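Denim bottoms, elastic waist: inspection and fold notes
Textile bench notebook, D. Hafstein

Purpose of the session: settle the fold for elastic-waist denim before the next lot goes into shelf boxes, and look again at pocket stitching, which Sunita Park marked as the weak point in the last lot. Garments are unlabeled second-quality stock from Seltex. Bench wiped down, white top, overhead light only.

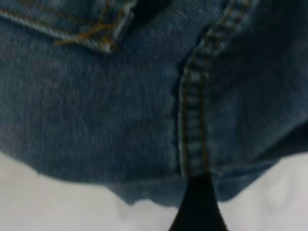

Stokolstead, July

Stitching first. Patch pocket corner, dark denim. Loose orange thread at the pointed tip, one thick strand lying across the folded edge and a small tangle at the point. The edge itself is worn pale along the fold. Stitch line is clear toward the side and gets patchy near the corner. I would call this a thread fault and leave the cloth out of it. The whitening follows the raised edges on both sides of the corner, and I would expect a finishing wash to do the same.

Action: trim and re-tack at the tip. Do not pull the strand. On the last lot I pulled one and opened a length of the lower seam, which then had to be resewn by hand. Thread for the re-tack is the Luo topstitch, color 1,014. The 1,000 is too yellow under this light and should go back in the drawer.

Fold method. The written method (sheet 13) was drafted for a flat sewn waistband with a button. It says to square the waistband first and work down to the hems. With an elastic waist this goes wrong at the first step. The band draws in narrower than the seat, so squaring to the band throws a wedge of spare cloth into the hip, and the wedge travels down the leg with every fold.

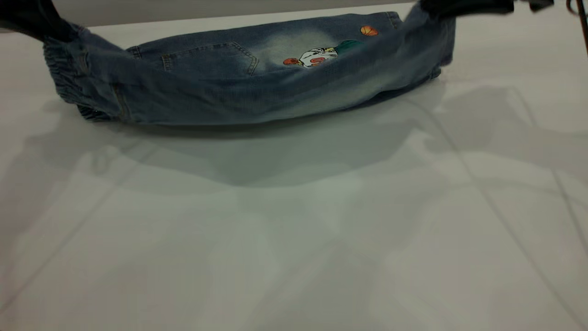 Holding the garment by both ends and letting the middle sag before laying it down takes most of the wedge out. Shake once, lower the middle first, then the ends. The waist end wants a pinch at the upper corner of the band, on the stitched part. If only the ruffled cloth is held the elastic stretches, then snaps back on release and the band lands crooked.

Do not smooth the band with the flat of the hand. It recovers within a few seconds and takes the seat seam with it. Smooth from the seat seam toward the hems and leave the band alone.

Revised order for shorts:
1. Lay flat, back side up, waist to the left.
2. Check that both back pockets lie flat and the points face the hems.
3. Straighten the seat seam. Ignore the waistband.
4. Fold one leg over the other along the middle.
5. Fold hems to waist, stopping short of the elastic.

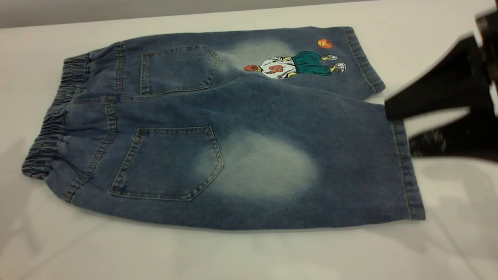
Step 5 matters more where there is a print on the leg. The basketball player sits toward the hem end, and a fold placed by eye tends to run straight through him. Prints of this kind crack along a hard crease if they are boxed for long – the Kultovov samples went that way over one winter. Bring the fold up toward the pocket points and the figure stays on a flat panel. Faded patches next to the pockets are part of the wash and are not to be logged as stains. Two people logged them as stains last month, one of whom was me.

Long pants with gathered cuffs are a separate case. Same start, legs together, but the cuffs are bulky and stack up at one side of the bundle. The stack is higher than the rest and the bundle leans when boxed. Stacking the cuffs one on top of the other is still neater than staggering them. Staggered cuffs catch on the next garment when it is slid in. Press down on the upper layer near the cuff and hold for a slow count before letting go. Box divider set at 70 on the rail scale.

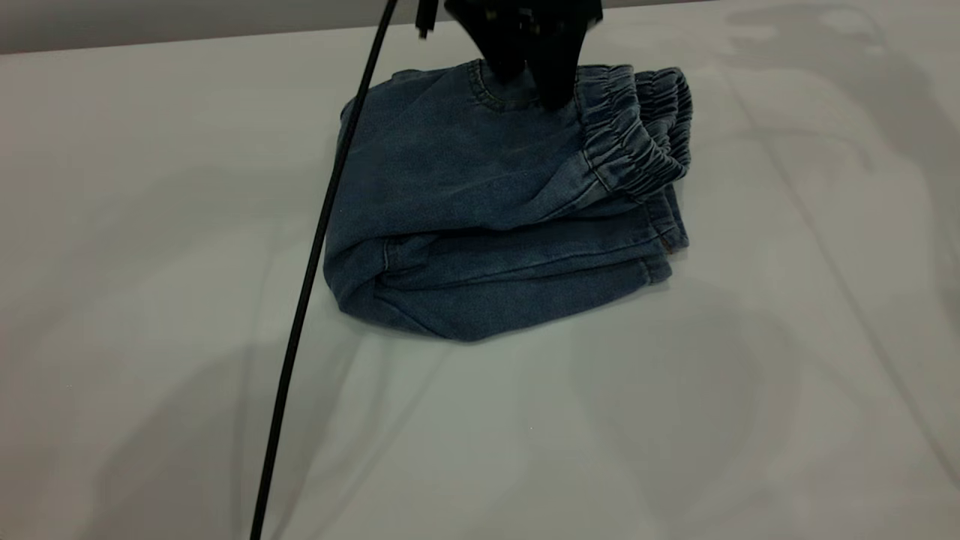 Huia Harawira disagrees with the stacking and would turn the cuffs inward before the last fold, so that the elastic ends up inside the bundle and the outside is plain cloth on every side. It costs one more fold per garment, Huia says, but the boxes close without leaning on the lid.

Worth a test. My objection is that turned-in cuffs cannot be inspected without opening the bundle, and cuff elastic is the second thing we get asked about after pockets. Will run one box each way and leave both on the lower shelf until the next session.

Open items:
Re-tack pocket tip, trim strand after.
Sheet 13 to be split into flat waist and elastic waist. Hường Tăng has the original file.
Ask Darnell Ostrowski whether the box lids can be had in the deeper size.
Return thread 1,000 to drawer.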